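The Tub Report

Regular readers will remember that in February we asked everyone at Sircombe House to bring their spare storage containers down to the workroom on the second floor. The idea was simple. Anyone who had too many could leave some, anyone who had too few could take some, and by spring the whole building would be neatly boxed up with labels facing out.

We received 109 containers. We also received 35 lids. I have been asked by several residents to look into this, and I've looked, and I can report that the lids we have fit very few of the tubs we have. One fits a tub that was taken by somebody on the fourth floor, who came down for the lid, saw it was gray and not clear, and went home without it. It is still on the shelf by the door if she changes her mind.

Fitriani Lau has taken over the sorting, having made the mistake of sighing loudly near the sign-up sheet. Her method is to do one table's worth at a time and send anything that has been on the table for more than 3 sessions to the charity shop on Sheehan Street. The charity shop has asked us to phone first. They were very polite about it.

A few notes on what goes where, as people keep asking.

Clear and see-through bins are the ones everybody wants, on the theory that you'll be able to tell what's inside. My own experience is that you can tell something is inside. Still, they go fast, so put your name down.

Solid white containers are good for a shelf you have to look at. Please don't leave them under the window with receipts in them. Whoever bought curtain hooks from Cloltano in bulk, your receipt is pinned to the board, and we would all like to know how many windows you have.

Odd shapes have a category of their own now. Thitima Phetsri argued for this at some length, and she was right, as the alternative was a heap marked "other" that had begun to lean. If it has curves where a normal box has corners, it's an odd shape. If you can't say what it was made to hold, same pile. Thitima has already adopted two from it and keeps lemons in one and mail in the other, and she says she's never been so organized, though she was late with her meter reading again.

Plates, saucers, and anything else from the kitchen don't belong in the container swap. They keep turning up regardless. There is a kitchen shelf on the ground floor, next to the Ikel clock that stopped, and it has plenty of room.

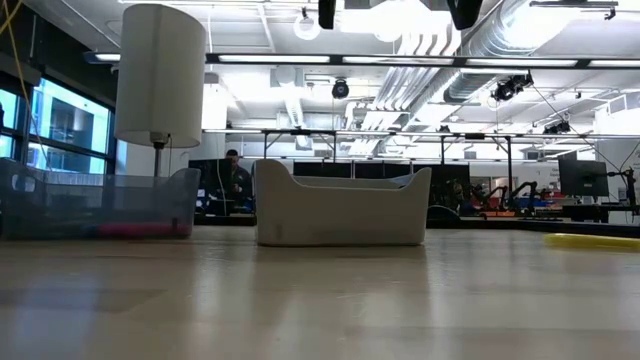
Photo: Sircombe House Newsletter

The gray see-through tub on the left already has something pinkish red lying in the bottom of it, so would its owner please come and claim one or both. The white one beside it, with ends that sweep up like a small sofa, is the finest odd shape we've had, and I'd have taken it home myself if I could think of a single thing to put in it. Suggestions so far are bread rolls, remote controls, and a very small cat.

The next session is on Friday, May 29, 2020, from ten until Fitriani has had enough. Come in one household at a time, please, and wait on the landing if there's somebody already in there. Take what you like. If you're leaving something, empty it first, wipe it out, and bring the lid. If you don't have the lid, have one more look behind the washing machine before you come down.

Labels are on the windowsill in the hall. We ordered 2,000 of them back when we were hopeful, so help yourself.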